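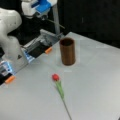 Todcombe lab passes 3,858 recordings in flower-handling task

25 Aug 2024

A robot workshop in Todcombe has now recorded 3,858 examples of an arm handling a single flower and a cup, the team behind the work has said. The recordings will be used to train a learning system called Ollen, which is meant to pick up light, awkward objects and put them upright in a container.

The work is being done by Kendex, which moved into its present rooms on the edge of the town last November. It began with blocks and short lengths of pipe, then went on to kitchen items in the spring. The flower task was added at the start of the summer and has taken up most of the bench time since then.

Each example starts with a tulip lying on the table and a brown cup standing nearby. An operator guides the arm by hand controls from a desk in the same room. The flower has to be gripped by the stem, lifted, turned and lowered into the cup. The system stores what the cameras see together with the position of the arm at every moment, and the two are later matched up for training.

Artificial flowers are used throughout. Real ones were tried for a few days but they bent after repeated gripping, and the bruised stems began to look different from one recording to the next. The artificial ones keep their shape for longer, though the team still throws them out when the leaves start to come loose.

One table, many starting points

The position of the flower is changed before every attempt. Sometimes the bloom points towards the cup and sometimes away from it, and the stem may lie across the table or run out towards the near side. The cup is moved too. An early version of Ollen was trained with the cup always in the same spot, and it carried on reaching for that spot after the cup had been shifted a hand's width to the left. 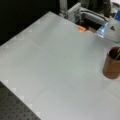
The cup to one side of the table, with thin yellowish-green sticks leaning in it.

Not every example begins with an empty cup. The team wants the system to cope with one that already holds something, as this changes how much room there is at the rim and can hide part of the opening from a camera. These attempts take longer, and operators are asked to finish them even if the first try at the rim goes wrong. A recording that shows a miss followed by a second try is kept and marked as such.

Attempts in which the flower falls off the table, or the cup is knocked over, are stored in a separate folder. They are not counted in the total of 3,858.

The most recorded in one day so far is 233. Kendex said that figure was not a target and that quality had dropped towards the end of that session, with several stems gripped too close to the bloom. Sessions have since been limited to 42 minutes, after which a different operator takes over. There are 12 operators on the rota, most of them part-time.

Grip is the hard part

Closing the fingers at the right moment remains the main difficulty. A stem is narrow and lies flat against the surface, so the fingertips have to come down very low without pushing into the table. If they close too high they meet nothing. If they close on the leaves, the flower tends to swing as it is lifted and arrives at the cup at a slant.
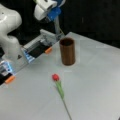 A gripper with orange fingertips, with the tulip and cup on the table.

The present version of Ollen was trained on the first part of the collection. It can find the stem in most positions but is less steady when the flower has to be turned a long way before it is lowered. More of the coming examples will therefore start with the bloom facing the cup, the position that calls for the largest turn.

The recordings are checked by a second person before they are added to the main set. The checker looks for missing camera views, for a hand or sleeve left over the table at the start, and for flowers placed in almost the same position several times running. The last of these is the most common reason for sending a batch back.

Kendex also plans to repeat part of the task on its second bench, known in the workshop as Higuchi, where the lighting is different and the tabletop is darker. Recording there is due to begin once the cameras have been set up again, and the first trials of the retrained system are expected in November.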